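Workshop Tips: Trying Out a Gripper Before You Believe the Brochure

By Debora Russo

Every few months somebody writes in to ask which gripper to buy for a small bench arm, and every few months I give the same cranky answer. Don't buy one yet. Borrow, rent, or get the vendor to leave one with you, and spend a week making it do your own boring jobs. The demo reel will show it picking up an egg. I have never once needed to pick up an egg in my shop.

We fix and strip desktop computers for resale, and have done since long before anyone tried to sell us an arm. So the tips below lean that way, but most of them will carry over to clock repair, small appliances, or whatever else you have spread across the bench.

Start with the worst part

Salespeople like to begin with a block. A block is easy. It has flat sides, it weighs enough to stay put, and it doesn't care if you squeeze it. Go and find the part your own hands complain about and start there. For us it's the memory module, which is thin, stiff, slippery along the edges and stuck in a slot between two latches. If a gripper can't manage that, I don't much care what it does with a block.

Amedeo Bellini, who shares the bench with me, would start with the cable plugs instead. We've argued about it. He has a point that a plug on a wire moves around after you've touched it, and a memory module doesn't. Pick whichever one makes you swear.

Read the payload number with a raised eyebrow

The Lorndale two-finger unit we tried was listed at 1,000 grams. Fine. It held a kitchen scale weight of that size, straight down, standing still. Turn the wrist sideways and swing the arm at normal working speed and I stopped trusting it at 400. I'm not accusing anyone of lying. A payload figure is measured in the friendliest position there is, and your shop isn't friendly. Do the test yourself with a bag of screws on a postal scale, and do it with the wrist turned.

The Dastik gripper was rated lower and behaved closer to its rating. I still wouldn't call it strong.

Finger pads matter more than the fingers

We spent a whole afternoon comparing jaws and then found that swapping the pads changed more than swapping the gripper. Bare metal slid. The soft pads that came in the box held well, and left a faint smear on anything shiny. A strip of bicycle inner tube glued on with contact cement did nearly as well as the factory pads, which the vendor wanted 54 dollars for.

If you try the inner tube trick, wash the talc off first with dish soap and let it dry overnight. Cut the strip a little long and trim it after the glue sets. And keep any homemade pad away from bare circuit boards until you know it doesn't build up static. I use the store-bought static-safe kind for those and grumble about the price.

Check the reach into a box

A gripper that works over an open table can be useless inside a case. The fingers fit and then the knuckles hit something. Measure the widest part of the whole hand, including the cable plug that sticks out of the side, and compare it with the tightest gap you need to get into. Cut a piece of cardboard to that width and try to poke it into the job. Five minutes with cardboard saved us from one purchase already. 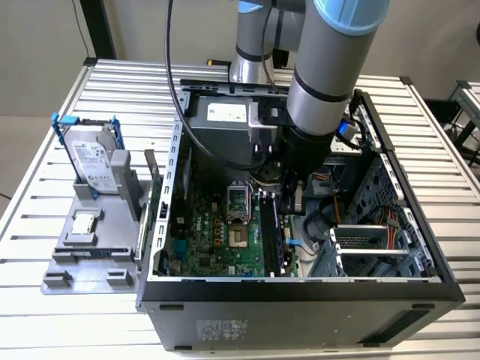 Computer towers are a good trial for any arm, and I'd pick an old one with a metal case over anything a vendor brings along. Take the side panel off and lay it down flat so the board faces up, which gives the arm a straight drop and saves you a lot of clever programming. Even then you'll find it's crowded in there. The Dell we used has the power supply on one side of the board, the drive bays on another with their bundles of red, yellow and orange wire, and a fan shroud curving in beside the memory slots, so a gripper coming down over the board has plenty to bump into. The arm's own black cable has to go somewhere as well. Tie it up with enough slack for the wrist to turn, run the full motion slowly with your finger over the stop button, and watch the cable the whole way through instead of the fingers.

A word on the processor socket. Once the chip is out and the bracket is standing open, the contacts are bare, and I would not let a test gripper anywhere near them on a board you want to keep. Use a dead board. Ask at a recycling counter, they'll have a stack of them.

Give every part a place to sit

This is the cheapest tip on the page and the one I'd defend hardest. Half of what gets blamed on grippers is really a part that was lying crooked when the arm came for it. Use a tray with molded pockets, and keep a hard drive upright in its caddy so there are two clear sides to grab. A processor wants a shallow recess with some room at the edges for the fingers.

You can make a passable tray from a drawer organizer and some scrap plastic. Screw it or clamp it down. Ours was held with double-sided tape for the first two days and it crept, and I blamed the arm for both of them.

Don't be dazzled by the camera

Chathurika Akanda lent us a wrist camera and was very patient about my attitude. It did help with finding plugs. It also got confused by shiny metal, by the late sun through the side window, and by my sleeve. If your parts always sit in the same tray in the same spot, try the job without a camera first. You may find you don't need one, and you'll have one less cable to catch on things.

If you do use one, put a plain desk lamp on the bench and leave it in the same position all week. A sheet of baking parchment clipped over the shade takes care of most of the glare. Keep the clip and the paper well away from a hot bulb, or better yet use an LED.

Controllers: count the taps

I don't mind a slow controller. I mind one that hides the thing I need. Before you agree to anything, ask to change the grip force yourself, with the salesperson's hands off the tablet. On the Lorndale it took me seven taps and a password. On the Dastik it's a knob. I like a knob.

Also pull the power in the middle of a grip (with something cheap in the fingers and nothing under it you care about) and see what happens. Some grippers hold on and some let go. Either can be the right choice, but you want to know before it's a drive full of somebody's photos.

Keep a dull log

Write down every try, including the ones you'd like to forget. Part, pad, grip force, worked or didn't. A pencil and a school notebook will do. We got to 2,465 tries over the spring and early summer, and the page that taught me the most was a run in June when the shop was humid and the soft pads began hanging on to the small parts after the fingers opened. I would never have remembered that. A wipe with rubbing alcohol at lunchtime fixed it, mostly.

Be strict about what counts as worked. If you had to nudge the part with a screwdriver, it didn't work. Amedeo and I had to redo a week of notes over that one.

What we're using now

The Dastik stayed, with the pricey pads, for pulling drives and cards. Memory modules it gets out well enough if a person opens the latches first. Putting them back in is still done by hand, and so is every single plug. The Lorndale went back in its box. The vendor says the next version is much improved and has offered to bring it over for a demonstration, and I've asked them to leave the egg at home.

Send your own pad recipes to the usual address. I'm especially curious if anyone has had luck with silicone baking mats, which I've only tried once and cut too thin.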